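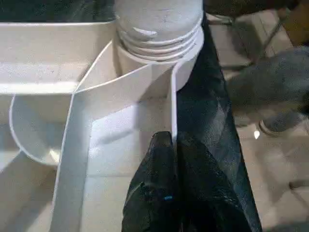 Gripper fingers next to the divider wall in the white organizer.

Fingers, sleeve and the wrist camera
2025-07-03
Posted in: Arm, Maintenance

I've had a few emails asking how I look after the arm, so I'm writing down what I do. It's the same arm I set up last September, on the same controller. The only big change is that it now wears a black cover, which I ordered from Akisen after I got tired of wiping dust out of the joints.

The cover first. It goes on from the gripper end and it needs slack at every joint. My first try was too tight at the wrist, and the arm stopped with a torque warning when it turned past 50 degrees. Now I move the arm by hand to its most bent position, let the folds settle, and only then close the straps. The folds look untidy. Leave them alone. If you pull them flat, the fabric has nowhere to go on the next bend.

Fingers get checked every 100 cycles. I look for splits near the tips and for anything stuck to the surface, then wipe them with a damp cloth and let them dry for 10 minutes. No alcohol. I used it on the first pair and they went tacky. The ones on there now are from Borari and they're holding up well so far.

Narrow pockets are the hardest thing on this job. The organizer has thin walls that meet in a V, and the fingers have to come down close beside one without leaning on it. If the gripper is off by even a little, it pushes the whole organizer along and every position after that is wrong. So after any work on the wrist I redo the zero:

Power down, wait, power up with the fingers closed.
Run the homing routine twice. The first one after a cold start is never quite the same as the second.
Bring the closed fingers down slowly next to a divider and watch the wrist camera.
Save the offset, open and close 8 times, check again.

The wrist camera needs its own attention. I clean the lens with a dry cloth and make sure the cover hasn't crept forward into the view. White plastic under overhead light washes out easily, so I lock the exposure with the organizer in place – auto exposure keeps changing its mind when the black sleeve moves.

The organizer could use a wash too. There's dust along the tray walls and I keep putting it off.

Still to do: a spare wrist cable (the shop in Totville is out of them) and a proper try of the Woldegiorgis finger mounts, which have been sitting in their bag since spring. I'll post the offsets once those are on.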